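FOR IMMEDIATE RELEASE

Can a machine tidy a gift shop shelf yet? Sosano says partly

Muddale, 2/16/19

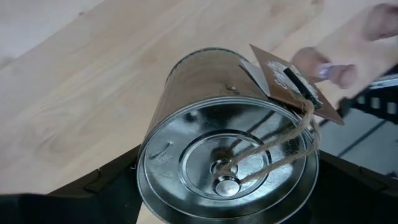
WHAT WAS TRIED

Sosano, the Muddale shop-automation outfit, today put out results from its first long run of small chores. Picking up tins. Standing them upright. Turning tags to face front. Moving stock from table to shelf and back again. Plain work that a new hire picks up before lunch on day one.

Total of 1433 attempts logged, all at the Zastside workroom, all on ordinary goods. No special packaging, no stickers added to help the machine find things. Metal tins with a knob on the end, a kraft paper tag tied on with jute twine, a little black clip holding it together. The kind of thing people buy for a birthday.

WHAT WORKS

Lifting a tin off a flat table. Good. Setting it down on the same table, also good. Boxes are easy and have been for a while. Nearly 4000 more attempts are planned before the team calls the lifting part finished.

WHAT DOESN'T, YET

String. Twine slides, bunches up, goes where it wants. Tags swing and hide the label. Shiny metal is a headache too, the reflections make it hard to tell where the side of a tin ends and the rim begins. And a tin on its side will roll if it's touched a bit off center.

Speed is the other one. A person at the bench straightens a tag and moves on. The machine takes 3 tries on a bad day and somtimes the tag is still backward.

"People ask me if it can do the dishes," said Lingyun Yuan, who leads the chores work at Sosano. "No. It can pick up a tin. I'm happy about the tin. Ask me about dishes when we've got the string sorted out."

Yuan said the company won't be quoting a date for home use. Shops first, and only for part of the job, with a person close by to fix tags and retie whatever comes loose.

WHAT'S NEXT

A second round starts later in February with softer goods added. Dish towels, paper bags, ribbon. Du, the housewares seller, is lending mixed stock for it and will have 2 of its own floor staff on hand to say whether the shelves look right, which is a different question from whether everything is standing up.

Results will be posted the same way as these, misses included.

Shop owners in the Muddale area who want to send in a awkward item for testing can drop it at the Zastside front desk, weekdays. Label it with the shop name please. Breakables by arrangement only.

ABOUT SOSANO

Sosano builds and tests handling equipment for small stores. Based in Muddale, workroom at Zastside.

Press questions to Lingyun Yuan, care of the Zastside front desk.

###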